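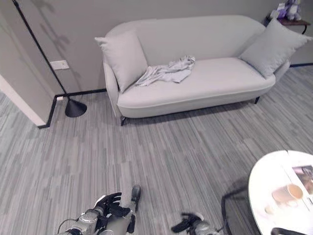
May 26, 2025

Budget day! I have been looking forward to this for weeks, which probably says something about me, but there it is. Zulema Yáñez came in early with her laptop and her giant pad of graph paper and we took over the kitchen end of the office until lunch.

Where we are: the living room setup is doing what I hoped it would. Sofa, two throw pillows, a cloth bunched up on the seat, a round white table with a cup and a magazine on it. It's a very ordinary room and I love it. The tidy-up list for the humanoid is built on things like that cloth, because a bunched cloth never lies the same way twice and you can't cheat by memorizing it. Everything is gray, too. Gray sofa, gray pillows, gray striped carpet, gray wall, and the cloth a pale gray-blue against all of it. Zulema wants to buy bright cloths to make the first rounds easier. I want to keep the pale one and buy bright ones as well, and we wrote down both, so I suppose I won.

Now the money. We have 3,000 left for room things and small parts, and it has to last until January, when the big request goes in. I had a list that came to nearly double that (oops). So we went line by line.

Spare fingertips first. Arero sells them in packs of 4 at 79 a pack and I'd like three packs, so 237 before shipping. Zulema thinks two will do. I remember the spring, when we sat idle for nine days waiting on a parcel, and I said so more than once, and three packs went on the sheet. Cable sleeves next, cheap, no argument. I'm tired of looking at that loop of cable by the left forearm and wondering when it will catch on a chair.

Then props! 200 for props, and I could spend it in one happy afternoon. More cloths in different weights, a knit throw, cups with handles and cups without, a couple of stuffed toys. The lavender and white one on the side table has been such a good choice, all soft and round, and I want something floppy with long legs to go along with it. Old magazines we can get for free if I just remember to ask my sister.

The big question was the hands. We have black multi-fingered ones on both arms now and I'm so fond of them. Sanna has a newer hand with touch sensing in the palm, and Rorico has a simpler one that costs far less and can be fixed on a bench with a screwdriver. Neither fits in what we have left, so this is all for January, but I want the quotes in hand by the end of summer. What I wrote on the pad: price per hand, price of spares per year, days to repair, who pays shipping both ways. That last one bit us before. I'd also like a loaner for two weeks, and Zulema is going to write to both of them and simply ask. They can only say no.

We talked about a second room for a while. Gratemholm has a unit down the hall coming free and it would be wonderful to have a bedroom or a small kitchen running next to this one — different floor, different light, a bed to make! But rent is rent every month, and Zulema drew it out on the graph paper month by month and I had to admit it eats the hands. Cheaper idea, hers: change this room around every few weeks. Swap the carpet tiles for a plain color, get slipcovers for the sofa, move the floor lamp to another wall. Slipcovers went on the list right away. I'm already thinking dark green. She's thinking something with a pattern, to be mean to the vision people.

Still to price: the slipcovers, a second set of table legs in case we want it lower, and a better cart for the charger. Also foam for the corner of the wall that sticks out on the left, which I keep putting off.

She took the pad home to type up. I've got the Arero order half filled in and will send it in the morning once I've checked the part number, the old ones and the new ones being one digit apart.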